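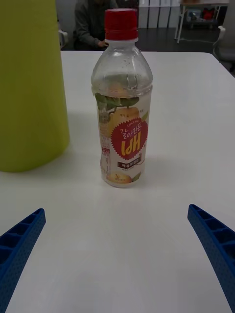

Pear Juice and the Bottle Shelf

Posted by Lucie Thibodeau on 2026-06-28
Filed under: Kitchen Notes, Drinks
7 comments

I started buying Korean pear juice in April, when Samah Nasr brought some over for dinner and left the extra with me. It's the crushed kind, with bits of pear in it, so you have to tip the bottle over a couple of times before you pour. I drink it cold with lunch. Samah freezes hers in an ice cube tray and puts the cubes in sparkling water, which I tried and liked less.

The store on McKinnon carries it, usually on the bottom shelf next to the barley tea. The label has 갈아만든 in white on a red burst, over a yellow pear, and below that the big yellow 배 that a lot of people read as "HPI." I read it that way for weeks. Samah finally told me it's just the word for pear. If you ask for it by either name at the register they know what you mean.

I keep the empties that have a good screw cap. The label comes off after a soak in warm water with dish soap — leave it overnight if the glue is stubborn. Rinse the inside twice, then let it dry upside down with the cap off. Mine always hold on to a few drops near the shoulder, and a day on the windowsill takes care of that.

I have 12 saved so far. Three hold dry rice, one has popcorn, and the rest are waiting for the garden, where I use them for watering the tomatoes while we're away. I poke small holes in the cap with a hot needle and push the bottle in neck down.

Next week I'll write up the pear marinade. It still needs less garlic.

Share this post (3)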